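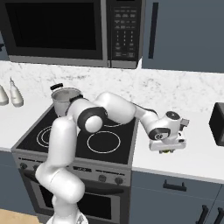
One reader wrote in after the last issue to ask whether the Allis Street building was going to lose its gas supply before or after the summer, and whether she should hold off on buying a new range. Several others asked much the same thing, so the answers are collected in this item.

Gas to the Allis Street and Mikora Court buildings will be shut off in July. The exact day depends on the utility and will be posted in both lobbies. After that date all cooking in the 217 apartments will be electric. Heat and hot water were moved off gas two years ago and are not affected.

**If you have a gas range now.** The co-op will supply a standard electric range with a smooth glass top. Delivery and hookup are free. You can choose your own model instead and receive a credit of $450 on your August statement. It must be 30 inches wide or less and run on the 240-volt outlet already behind the stove.

**If you already cook on electric.** You don't need to do anything. The contractor, Distusar, will still need a few minutes in your kitchen to cap the old line.

**Pots and pans.** The standard range is not induction, so your current pans should work. Flat bottoms heat best. Round-bottomed woks don't sit well on glass, and cast iron should be lifted, never dragged.

**Cleaning.** Let the top cool, then wipe with a damp cloth. Scouring powder and steel wool will scratch it. Sugar spills are the exception to waiting and should be scraped off while still warm, with a proper scraper and an oven mitt.

More than 29 households have not yet returned the access form. Please leave it in the office mail slot. Old ranges will be taken away the same day as delivery, so empty the bottom drawer first.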